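Minutes of the equipment planning meeting
Endness workshop, upstairs room
14 Mar 2021

Present: the workshop lead, the purchasing officer, two members of the handling group, the safety representative, one member of the Parkau site by telephone. The minutes are taken by the handling group.
Apologies: the finance office sent a written note, read under item 3.

1. Minutes of the last meeting

The minutes were accepted with one correction. Under item 4 it was written that the Jakside offer includes delivery. It does not include delivery. The purchasing officer asks that the old version is removed from the shared folder.

2. State of the present equipment

The handling group reported on the two arms which we have now. Arm one is in use every working day. Arm two is stopped again with the same fault in the elbow joint, and the spare part is still not ordered, as the meeting did not decide last time who pays for it. Parkau said that they paid for the previous repair and would not like to pay for this one also. It was agreed that Endness pays for the part and Parkau pays for the transport.

The gripper fingers were discussed for a long time. We use the black two-finger type on both arms. The handling group wants to keep this type in the new purchase, so that the fingers and the wrist parts can be exchanged between all arms. The workshop lead was of the opinion that we should first see what the new supplier offers and only then decide. No decision was taken — the question returns under item 4.

The handling group explained the choice of test objects, as the finance office had asked why small household things appear in the budget. The objects must be different in shape and hardness, and they must be cheap to replace. In the present work on the white table there is a mandarin, a whiteboard marker, a toy spork and a squeeze tube, with the mandarin lying in front of the open fingers. Fruit is bought fresh and is therefore a repeated cost, small but it must stand somewhere in the budget. 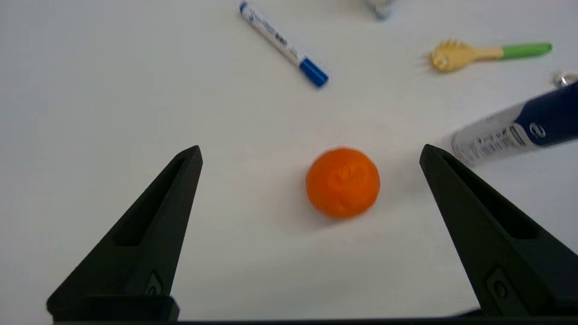
The safety representative asked if the money for test objects could be joined with the money for cleaning material, because both are bought in the same shop and the receipts are always mixed. The purchasing officer had no objection. Parkau would prefer two separate lines, as their accounting does not allow food and cleaning material under one number. It was agreed to keep two lines in Parkau and one line in Endness, and to try this until August.

3. Budget

The written note of the finance office was read. The main points are:

- The equipment budget is not increased this year.
- 60 percent of the budget can be used for new machines and 40 percent for repair, parts and small material.
- Any single order over 1,000 euros needs two signatures, also when it is a repair.
- Money which is not ordered before the end of August goes back to the general account.

The workshop lead regretted the last point. Last year the supplier needed very long to answer, and a part of the money was lost in this way. He will ask the finance office if a signed offer is sufficient, or if it must be a real order.

The part for arm two was then calculated into the repair share. There is enough money for it, and for one set of spare fingers for each arm. There is not enough for a second controller. The handling group accepts this but wishes to have it written that with only one spare controller, both arms stop if two controllers are broken at the same time.

4. Offers for the third arm

Two offers were received.

Jakside: the lower price, without delivery and without training. Their arm takes our present wrist parts with an adapter plate. The plate is 100 euros and is not in the offer.

Ó Flaithearta: the higher price, with delivery and two days of training. They offer their own gripper. It was not clear from the papers if our fingers can be mounted on it.

The meeting compared the offers. When delivery and the adapter plate are added, the difference between them becomes small. The safety representative finds the training important, because three colleagues are new and have only learned by watching. Parkau supports Jakside on account of the exchange of parts. The workshop lead asked that both firms are invited to answer the same list of questions — mounting of fingers, time of delivery, price of spare parts, and who comes when the arm does not work.

Decision: no order today. The purchasing officer sends the questions to both firms this week.

5. Table and lamps

A second white table is needed for the third arm. It should have the same height and a matte surface like the first. The carpenter's price is still missing. Lamps are postponed.

6. Any other business

The key of the upstairs room is missing one copy. Please look in your coats.

Next meeting: when both answers are received.

Recent documents
Minutes, spring planning meeting, Parkau
Price list for spare parts, arms one and two
Form for orders with two signatures
Questions to suppliers (draft)
Safety rules for the Endness workshop
Inventory of tables and lamps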